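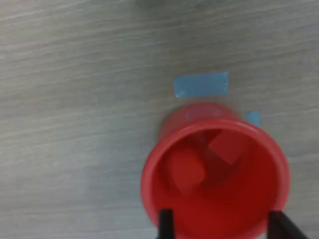
A red plastic cup and light blue painter's tape on a gray tabletop.

Print this page
E-mail this release

IKICO BRINGS TABLETOP GAME AFTERNOONS BACK TO FLIVBRIDGE THIS NOVEMBER

Free family program with plastic cups and painter's tape moves into the big room at Lambert Hall, with tables on loan from Vutura

FLIVBRIDGE – Ikico, the family games company that has made its home in Flivbridge since its very first box of wooden spinning tops, is delighted to announce that its free Cup & Tape afternoons will return in November, and that this season they will be held in the big downstairs room at Lambert Hall. Doors open at 2 p.m., and everyone is welcome, whether you come with five children and a grandmother or all by yourself after a late lunch.

For those who missed the first season, the idea is a very simple one, and we are still a little surprised (and very pleased!) at how far it has traveled. Every table gets a stack of plastic cups and a roll of painter's tape. A strip of tape goes down on the tabletop to mark a starting line, or a landing spot, or the edge of an imaginary river, and the cups do the rest. Players slide them, roll them, flip them, stack them, knock them over and set them up again. There is a printed card of games on each table for people who like to have rules in front of them, and plenty of blank cards for people who would much rather make up their own.

Last season, families and friends used 1,542 cups over the course of the program, a number we know because our stockroom keeps very good records and was kind enough to share them. The cups that were still in good shape have been washed and packed away, and they will be back on the tables this year alongside new ones.

"We went into the first season expecting the little ones to enjoy it and the grown-ups to sit along the wall with their coffee," said the Ikico programs team in a joint statement. "By the second afternoon the grown-ups had taken over two of the tables and were arguing very politely about whether a cup that stops on the tape counts as in or out. We had to put a rule on the card. It counts as in."

A bigger room and better tables

The move to Lambert Hall gives the program a good deal more elbow room. Last year's afternoons were held in the front of the Ikico shop, which was cozy and cheerful but did involve a certain amount of stepping over one another, and on rainy days the coats alone took up most of a corner. The big room at Lambert will have 12 game tables, with wide aisles for strollers and wheelchairs, and there will be seats for anyone who would like to watch for a while before joining in.

The tables themselves are on loan from Vutura, the furniture workshop just across the river. Vutura's people came by the shop last year, played several rounds of Roll Home, and went away talking about tabletops. A good surface for cup games needs to be level, smooth enough for a cup to slide and kind to tape when the tape comes up again at the end of the day, and their team spent some weeks trying out different finishes before settling on the ones we will be using. We have tried them ourselves, during what was supposed to be a planning meeting, and we are very happy with them.

"It was the most fun we have had testing a table in a long while," said Vutura in a note to Ikico. "Usually we put heavy things on them and wait."

What to expect on the day

The afternoon begins with open play, so there is no need to be on time to the minute. Table hosts from Ikico will be on hand to explain the games and to lay fresh tape. Old favorites on this year's card include:

Roll Home – Lay a cup on its side and roll it toward the tape. A tapered cup likes to travel in a curve, and getting used to that curve is most of the game.

Long Strip, Short Strip – Put down one long piece of tape and one much smaller piece, then slide your cup to whichever you think you can reach. The short one is worth more.

Ferry – A game for pairs, in which a cup has to cross the table between two strips without being picked up. Some very quiet concentration goes on at the Ferry table, and then quite a lot of shouting.

Flip and Stay – Set a cup at the edge of the table, flip it with one finger and try to land it upside down on its rim. Last year's youngest players were a good deal better at this than their parents.

Later in the afternoon there will be a short round of friendly team play for those who want it. Teams are drawn from a hat, so you may well find yourself paired with a neighbor you have only ever waved to. The first 100 children through the door will be given a small take-home set to keep, with cups, a little roll of tape and a copy of the game card, folded small enough for a coat pocket.

Tea, coffee, apple juice and oatmeal cookies will be served at the side counter. Please note that drinks will be in paper cups, and that we kindly ask everyone to keep them away from the game tables. There was some confusion last year.

Playing at home

Ikico is also happy to share the full game card with any school, library or family that would like it. Printed copies can be picked up at the front counter of the Ikico shop during regular hours, and we will gladly put a bundle aside for teachers who ask ahead. All of the games can be played on an ordinary kitchen table. We do suggest testing a small piece of tape in a corner first, particularly on painted or freshly oiled furniture, and peeling it up slowly once the game is over.

If you or your children invent a new game, we would love to hear about it. Four of the games on this year's card came from families who played last season, and the blank cards handed in at Lambert Hall will be read, played and very likely argued over by the whole Ikico team during the winter.

Admission to all Cup & Tape afternoons is free and no sign-up is needed. Lambert Hall has step-free entry from the garden side, and there is parking behind the building. Children under eight should come with an adult.

About Ikico

Ikico designs and makes simple games for families and classrooms from its shop and workroom in Flivbridge. Press inquiries and requests for game cards may be left at the front counter or sent to the Ikico programs team.

E-mail this release
Print this page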